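Ticket 438: Second arm for the Kornell kitchen cell
Queue: Equipment and purchasing
Opened by: Birdie Lindgren
Assigned to: Harriet Montoya
Status: Open, waiting on vendor
Priority: Normal (was High, lowered by H. Montoya)

Birdie Lindgren, 9:10 am
Requesting approval to buy a second arm and gripper from Fukilport before the June price change. The quote is $3,000 down and the rest on delivery. The sales rep says a second unit will double our throughput on the tabletop jobs. Quote attached.

Harriet Montoya, 9:42 am
Not approving yet. Double compared to what? The quote has one number for the arm and one for shipping. I don't see a mount, spare finger pads, a controller license or anyone's hours for setup. We went through this with the Grustholm gripper, where the "complete kit" came without the cable. Please send the run log from Kornell so I can see what the arm we already own is doing all day.

Birdie Lindgren, 10:25 am
Log attached. 253 attempts last month. Marisol marked each one as done, redone or stopped.

Harriet Montoya, 11:31 am
Read it. Most of the stopped ones don't blame the arm. The notes say "item out of place," "reset took too long," "waiting for someone to clear counter." A second arm would be standing there waiting for the same person to clear the same counter. What does a reset involve, and who does it?

Marisol Ferreira, 11:50 am
I do, or Imani when I'm at Park. After each run we put the dishes back at their start points and check the finger pads. On a good day it takes 6 minutes. It's longer when we swap objects, and longer again if the pads need changing. We're down to our last set of pads, by the way. I put in a request for those and never heard back.

Harriet Montoya, 12:04 pm
Found your pad request. It was sitting in the wrong queue. Approved, order them today.

Dolores Haddad, 1:15 pm
Adding the facilities side since I was copied. The Fukilport sheet wants a clear area around the base of each arm and its own power circuit. Kornell doesn't have a spare circuit at the counter. An electrician isn't in the quote either. I can get a price, but I'd want to know we're serious before I call anyone out.

Birdie Lindgren, 1:33 pm
The rep told me it could share a circuit with the first one.

Dolores Haddad, 1:38 pm
The rep can put that in writing, then. The sheet says otherwise.

Harriet Montoya, 2:05 pm
Agreed. Birdie, ask for it in writing, along with a price for the mount and the license. Also ask what "double" was measured on. If it was an empty bench with foam blocks, I don't care about the figure. Marisol, can you add something from Kornell with a black dish on the board, so I know what we're planning around?

Marisol Ferreira, 2:40 pm
Kornell counter, both with the cutting board out:
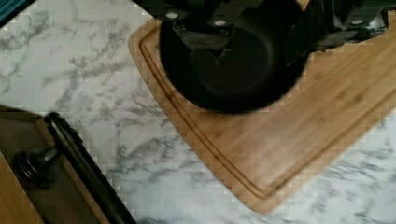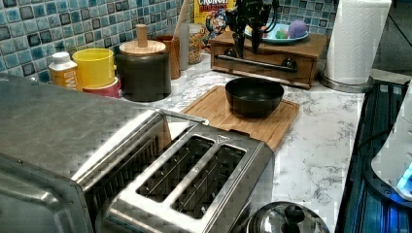
Harriet Montoya, 2:58 pm
My question for Fukilport is where the second base is supposed to go, and I'd like them to answer it with a drawing. The brochure has two arms facing each other over a bare table. Our counter has a toaster oven, a toaster, a row of canisters along the tile and a paper towel holder, and all of it eats into the clear area Dolores mentioned. Moving things out would give us the space – and then we'd be paying for a kitchen cell that isn't much of a kitchen. I'm also not convinced two arms could work over one cutting board without taking turns, in which case "double" is gone before we start.

Imani Thibodeaux, 3:20 pm
For what it's worth, I'd spend the money on a second set of dishes and a rolling cart before another arm. We could stage the next run while the current one is going.

Harriet Montoya, 3:31 pm
Price that out, please. It will be cheaper than the electrician.

Birdie Lindgren, 3:47 pm
Emailed the rep with all the questions. I still think we should hold the quote before June, if they'll do it without a deposit.

Harriet Montoya, 3:55 pm
Without a deposit, fine. No signature until the drawing and the circuit answer are on this ticket. Leaving it open.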